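Azlan Hidayat has spent most of the spring comparing finger pads for hand-held grippers. The assignment came to him at Tarnthorpe in March, when the firm had to decide which of two pads, listed internally as Dustance and Zeline, would be fitted to its next set of tools.

"On a block or a box, the two pads perform alike," Mr. Hidayat said. "Thin objects are where they separate. A chopstick gives the finger very little to hold, and it will roll if the two sides do not close evenly."

The comparison therefore relies on household utensils, sorted into a caddy on an ordinary kitchen table. Each pad is assigned 200 attempts, and an attempt is recorded as failed if the object turns in the grip before release. Mr. Hidayat considers the second measure, the time taken to separate one utensil from a pile, to be the more useful of the two.

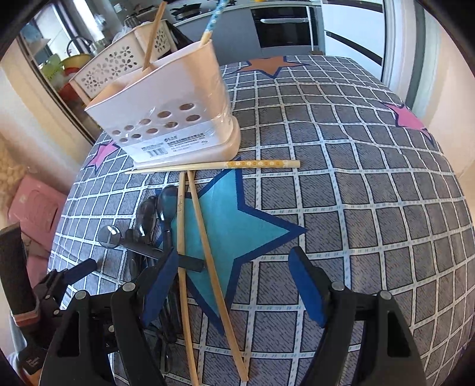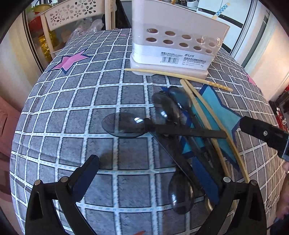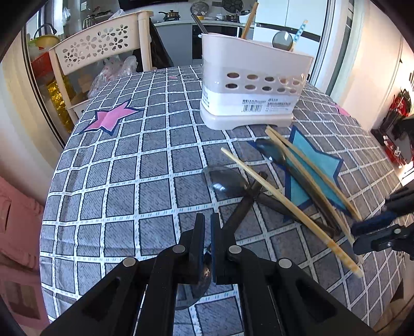 Spoons and chopsticks on the star-patterned tablecloth, with the caddy behind them.

Maarten Cuypers takes a more cautious view and holds that 200 attempts say little about wear. In his opinion a pad should complete at least 3000 closures before any figure is published — "a new pad flatters everyone," as he put it.

Mr. Hidayat did not dispute the point. A longer trial has been requested from De Haan, and he expects it to take nine weeks. Until it is complete, both pads will remain in use at Tarnthorpe, and operators have been asked to note which one is fitted at the start of every session.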